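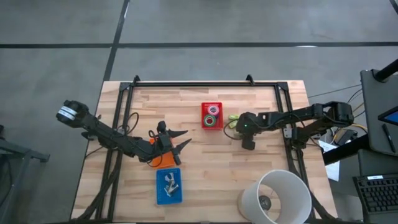
Hatice Akyol sold the shop in Brukdale in November and spent the first week of retirement cleaning out her mother's pantry. Her niece Kenza came by on the second day with coffee and a roll of trash bags.

"Are you keeping any of it?" Kenza asked.

"The jars. Maybe the scale."

They worked from the top shelf down. There was flour with no date on it, a tin of buttons, and a ledger with a green cover. Hatice opened the ledger on her knee. Her mother had written down every loan she ever made to a neighbor. Most of the lines had been crossed out. One near the back had not.

"B. Tekin, 688," Kenza read over her shoulder. "Is that Berkay?"

"His father. It was for the truck."

"He never paid?"

"He paid 300 of it. She must have forgotten to write it in." Hatice turned the page and turned it back again. She had been in the kitchen the day he brought the money. He had kept his hat on, and her mother had made him sit down and eat – she did that with everyone who owed her.

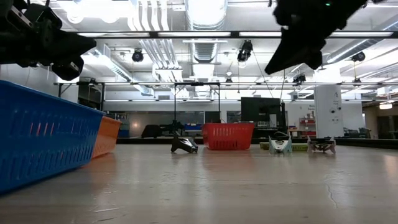

Baskets in three colors, blue, orange and red.

Kenza tied off a bag and carried it out to the porch. When she came back, her aunt was still holding the book.

"You could ask Berkay about the rest," Kenza said.

"He's got three kids and a bad roof."

"I didn't say you should. I said you could."

Hatice found a pencil in the drawer with the string and the dead batteries. She drew a line through the name, pressing hard enough to mark the page underneath, and put the ledger in the box with the jars.

"What about this flour?" Kenza said.

"Throw it out."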